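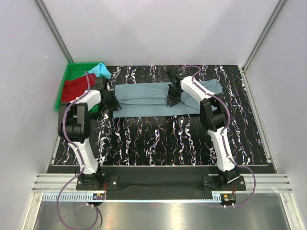 Imotex will open a textile repair and reuse program in the Rivadeneira district in November, the company announced. The program will accept worn household linens and clothing from residents and return usable pieces to local shelters. Most donated fabric arrives creased, much like a gray-blue cloth with long folds running through its middle, and each piece must be spread out before it can be checked for holes and thin spots.

The program will operate from two collection points and employ 14 people, nine of them in newly created positions. Drop-off hours begin at 10 a.m. Items that cannot be mended will be sent to Aranov, which will process them into insulation.

"Residents have asked us for years where they can take old sheets and towels," said Abdelilah Zaki, program director at Imotex. "We are pleased to offer them a local answer."

Partner shelters may request linens through the Adia service desk at either collection point.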